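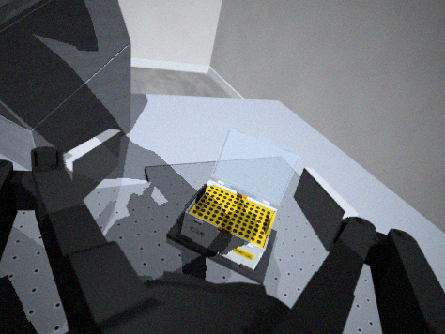

How can you tell whether newts are living in a pond without seeing one?

You test the water. Newts leave tiny traces of themselves behind as they swim, feed and shed their skin, and those traces carry DNA that a laboratory can pick up from a small sample.

Wildlife & Water | Spring newsletter
Home News Ponds Walks Back issues Contact
Print this page E-mail to a friend

Tuesday, March 5, 2019

The Gullavstead pond survey is back in May, and this year it is going to be much bigger! We have permission to sample 66 ponds between the old brickworks and the top of the parish, including a whole string of them on the Edet side that have never been looked at properly by anyone. Some are marked on the old estate map and then vanish from every map after it, yet when Ebuka Etim walked the hedge lines last autumn he found most of them still there under the willows, dark and full of leaves and absolutely alive.

If you joined us last time you will remember how we used to do it: torches after dark, wet knees, and a lot of arguing about whether that was a tail or a bit of weed. We are keeping two torch evenings because people love them (and because a great crested newt in full breeding crest, caught in a beam of light, is one of the best sights in the county). The rest will be done by water sampling in daylight, which means children can come, and so can anyone who doesn't fancy a muddy bank at eleven at night.

The method is simple at the pond end. You walk round the edge, dip a ladle at intervals, and tip each scoop into a clean bag. Give the bag a gentle shake, then draw off small amounts into the tubes, which already have preserving fluid in them. Please don't step into the water, even in clean boots. Mud from one pond can carry DNA into the next, and then a pond with no newts looks as if it has some. Fresh gloves at every pond, and wellies scrubbed and dried between visits.

After that the tubes go off to Noémi Juhász and her colleagues, who spin them down, clean them up and look for the short stretch of DNA that belongs to great crested newts and nothing else. Each sample is run several times over. Noémi came to talk to us in the winter and was kind enough to stay for a very long round of questions, the best of which came from a boy near the front who wanted to know whether a heron that had eaten a newt would spoil the test. It might! A duck could bring in a trace on its feet, too. A positive result tells us that newt DNA was in the water, and somebody still has to go and look if we want to know how many newts there are or whether they are breeding.

A few words about what makes a good newt pond, as several of you have asked. Plenty of sun on the water, at least on the southern side. Soft-leaved plants such as water forget-me-not, whose leaves the female folds one by one around her eggs. No fish, if it can be helped, as they eat the larvae. A pond that dries out in a hot summer every few years is no disaster and can even be a help, since it clears the fish. And newts spend much of their lives on land, so rough grass, log piles and an untidy hedge bottom matter every bit as much as the pond itself. Yetunde Abubakar's pond on Sumusia Lane is hardly bigger than a door, and it had newts in it two years running.

Great crested newts are protected by law, and disturbing or handling them needs a licence. Hadiza Odukoya holds ours and will lead both torch evenings. If you find one under a paving slab at home, put the slab back carefully, or better still lean it so there is a gap, and let us know where you are.

Training is on the first Saturday in May at the village hall, with 18 places in the morning and the same again after lunch. Bring a packed lunch, a pencil (pens are hopeless in the rain) and a pair of wellies you have already cleaned. We'll practise on the hall pond, which has smooth newts, a great many water boatmen and one enormous dragonfly larva that Ikechukwu Okoro is convinced is the same one every year.

To put your name down, leave a note in the box at the hall or reply to this newsletter, saying which session you'd like and whether you can give lifts to the Edet ponds. The track is rough past the second gate, so low cars should park by the chapel.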